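Hello Treasa, and hello to everyone at Irnora who reads these things. I've just come off the phone with the county office, so I'll start there while it's fresh.

The second half of the home adaptations grant has been approved on paper, but the money hasn't reached us yet. Petrică Ene rang them twice in August and got the same answer both times – it's in the payment queue. We've carried on with the Kesmont visits out of the first half, and I'm comfortable doing that for another 90 days. After that I'd be nervous!

Visits themselves are going well. We've seen 984 older residents since the scheme opened, against the 1,094 in our plan, and most of the gap is out in the hill villages where the bus was cut. Áine has started doing those by car, two villages a morning, and she comes back with a full notebook (and usually a bag of someone's rhubarb).
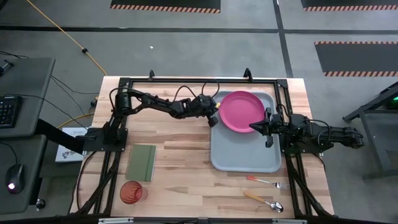 Will we still reach the full number of visits? I think so, provided Áine keeps the car and the grant lands before the 90 days are up.

The pension top-up forms are a bigger headache than I let on last time. The new version asks for proof of address in a format that people who've lived with a son or daughter for years simply don't have. Hòa Mạc has drafted a covering letter for them to sign, and the county has accepted it so far. I'd like your blessing to use it across the whole scheme.

One change to the budget: I've moved the leaflet money into travel. People weren't reading the leaflets, and the petrol is getting used. Shout if that's a problem, and I'll send the revised sheet with the next report.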